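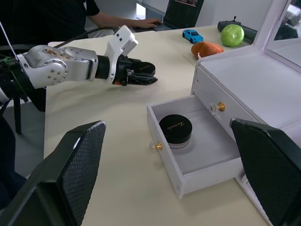 I have been making egusi soup nearly every week since October and I am still not tired of it! Egusi is a thick West African soup made with ground melon seeds, and in Nigeria every family has its own way of doing it. Mine comes mostly from my friend Ngozi Ekwueme, with a few changes for what I can find at the store in Astwood.

The big question is whether to fry the egusi dry or mix it into a paste first. I'm firmly on the paste side. Stir 2 cups of ground seeds with a little water and chopped onion, then drop spoonfuls into the hot pepper base, put the lid on and leave it alone. You get these wonderful soft curds, almost like scrambled egg — so good. 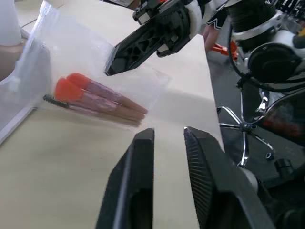 Makeup tools in their bag.

For the base I blend red bell peppers, one habanero and an onion, then cook it down in palm oil until the oil floats back to the top. I use 500 grams of beef, simmered first with thyme and a bouillon cube, and all of that stock goes in too. Ground crayfish is a must for me (Lawal Akande leaves it out and we have agreed to stop discussing it).

Spinach goes in at the very end. Squeeze it hard or the soup turns watery. If you can get ugu or bitterleaf, lucky you, use that!
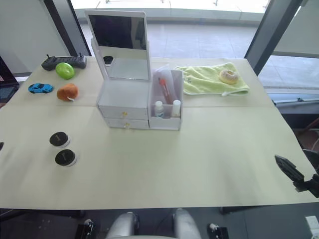

White vanity with a mirror and two drawers.

We eat it with pounded yam, but it's lovely over rice, and it tastes even better the next day. It freezes well too — I keep it in small tubs and thaw one overnight. Next time I want to try it with smoked fish and a handful of mushrooms.

Search this blog
Go

© Damilola Ogbonna | Contact | Back to top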